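Open day at Tament: taking old computers apart

The workshop at Tament was open to visitors until 4 in June, and most of them ended up around the same bench. Solange Guerra, who runs the disassembly project, was standing next to it with a cup of coffee.

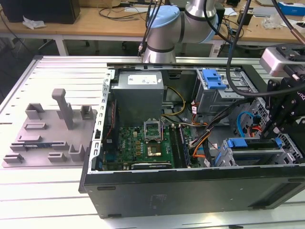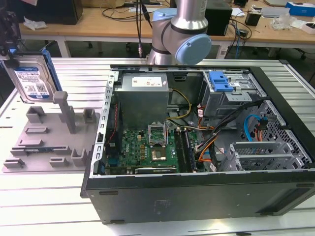 The open tower on the bench, with the gray fixture plate to its left. The hard drive is on the plate in the second picture.

"People expect it to be fast," Guerra said. "I tell them to watch one drive and then go look at the rest of the building."

The printed plate is the part she likes talking about. Each part gets its own holder – "otherwise you just have a pile" – and the current layout is the fourth.

Cables are still the main trouble. "A case is a case. The wires are different every time, even in two machines from the same office."

Tament has a stock of 3000 old desktops, stored at the Frota warehouse. Guerra wants 100 done on this bench before the project asks for a second one. Would she let it run overnight? "Not yet," she said. "Ask me after the first 100."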